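Fiche de contrôle : table de tri et rangement des petits objets
Site : Wostari, local 2
Établie par : Stella Rweyemamu
Relue par : Kerubo Makori
Date du contrôle : 30/03/2026

Légende : C = conforme ; NC = non conforme ; R = conforme avec réserve ; SO = sans objet.

Domaine d'application

La fiche couvre la table en bois, ses abords immédiats, le contenant de collecte et les consignes de tri des objets ménagers et des emballages. Les rayonnages du couloir et la réserve Kaijage font l'objet d'une fiche distincte. Le contrôle est effectué avant l'ouverture du poste, puis en fin de séance. Les rubriques 1 à 3 sont remplies debout devant la table, la rubrique 4 après passage derrière le mur de séparation.

1. Plateau et piètement

1.1 Stabilité du plateau sous appui manuel aux quatre angles : C.
Commentaire : léger jeu à l'angle arrière droit lors du contrôle précédent. Vis de liaison resserrée, jeu non retrouvé.

1.2 Absence d'échardes et d'arêtes vives sur le chant : R.
Commentaire : chant avant rugueux au toucher sur une courte longueur. Ponçage manuel au grain 200, dans le sens du fil, puis essuyage. À reprendre avant le prochain contrôle.

1.3 Absence de résidus gras ou collants sur la surface de travail : C.
Commentaire : nettoyage au chiffon humidifié. Le produit Guvine est réservé aux sols et ne doit pas être appliqué sur le bois, y compris dilué.

1.4 Charge admissible affichée et lisible : NC.
Commentaire : étiquette décollée. Réimprimer l'étiquette et la fixer sur la traverse, face à l'opérateur. Tant qu'elle manque, ne pas entreposer de cartons pleins sur le plateau.

2. Contenant de collecte

2.1 Panier ajouré en plastique, intégrité des parois et du rebord : C.
Commentaire : passer la main gantée le long du rebord. Un rebord fendu entraîne le remplacement du panier, la réparation à l'adhésif n'est pas admise.

2.2 Position du panier : R.
Commentaire : le panier se place sur le côté gauche du plateau, base entièrement en appui. Aucun débord n'est toléré du côté du passage. Un repère tracé sur le bois éviterait de vérifier la position à chaque séance. Demande transmise au service Gaka.

2.3 Fond du panier contrôlé avant usage : C.
Commentaire : le fond étant sombre, le contrôle se fait à la lampe. Retirer les objets oubliés, en particulier les petites pièces qui traversent les ajours.
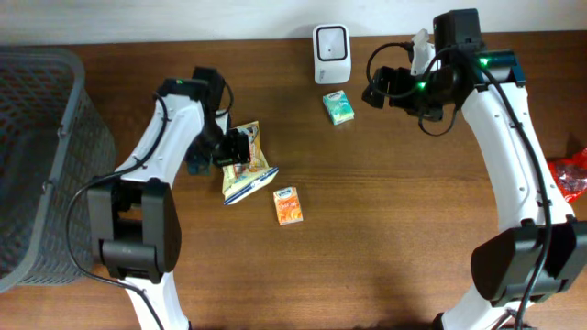
2.4 Niveau de remplissage : C.
Commentaire : arrêter le remplissage sous le rebord. Les emballages froissés reprennent du volume après dépôt et ne doivent pas être tassés à la main, une pièce coupante pouvant se trouver dessous.

3. Objets et emballages sur le plateau

3.1 Emballages alimentaires traités en premier : C.
Commentaire : les sachets de biscuits et de friandises sont saisis par le milieu, ouverture vers le haut. Vérifier qu'ils sont vides. Un sachet contenant encore des miettes est vidé au-dessus de la poubelle et non du panier.

3.2 Objets ménagers séparés des déchets : R.
Commentaire : la consigne actuelle laisse une ambiguïté sur les emballages encore utilisables. Règle provisoire : tout emballage souple ouvert est un déchet. Tout emballage rigide muni de son couvercle est mis de côté et présenté à K. Makori en fin de séance.

3.3 Aucun objet à moins de 72 mm du bord avant : NC.
Commentaire : distance mesurée au réglet. Deux objets déplacés vers l'intérieur pendant le contrôle. Le bord avant sert de zone d'appui et doit rester libre.

3.4 Absence de verre, de lames et de piles : C.
Commentaire : en présence de l'un de ces articles, interrompre le tri et utiliser le bac prévu à cet effet sous l'évier. Les piles ne transitent jamais par le panier ajouré.

3.5 Objets non identifiés : SO.

4. Abords et circulation

4.1 Câbles maintenus hors des zones de passage : C.
Commentaire : vérifier l'absence de pincement entre le piètement et le sol. Aucun câble ne doit être tendu au-dessus du passage.

4.2 Éclairement du plan de travail : R.
Commentaire : 300 lux relevés au centre du plateau, valeur inférieure à l'angle gauche. Les inscriptions en petits caractères y restent difficiles à lire en fin de journée. Essai d'un second luminaire prévu en mai.

4.3 État du mur contre la table : C.
Commentaire : pas de trace d'humidité. Lessivage de la bande située au ras du plateau à prévoir avec celui du couloir.

4.4 Sol dégagé et sec : C.

Actions à suivre

Étiquette de charge (1.4) : S. Rweyemamu, avant réouverture du poste.
Ponçage du chant (1.2) : atelier Gaka, avant le prochain contrôle.
Repère de position du panier (2.2) : atelier Gaka, délai à confirmer.
Rédaction définitive de la consigne de tri (3.2) : K. Makori.
Rappel de la distance au bord (3.3) : oral, à chaque prise de poste.

Remarque de relecture (K. Makori) : le point 3.3 a été noté NC bien que corrigé sur place. La cotation est maintenue, la fiche enregistrant l'état constaté à l'arrivée du contrôleur. Pour le point 2.2, joindre un croquis coté à la demande.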